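Home | Shop | Studios | Jobs | Contact

Product testers wanted for a new meditation cushion

Bollar makes mats and cushions for yoga studios. For our next cushion, the Woverora, we are looking for 17 testers who live in or near Zevdale. You should practice at home at least 2 times a week. Beginners are also welcome.

Each tester will use the cushion for 30 days and write us a short note every week. The cushion is yours to keep after the test.

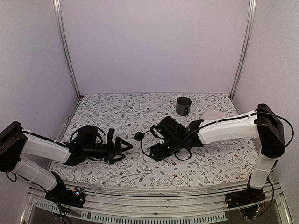
Please write to us before 7/28/25 and tell us your height, how long you usually sit, and if you have knee pain. We answer all letters, but it can take some days.

Recent posts
Brøndum studio opens again in April
How to wash a cotton mat
Straps: long or short?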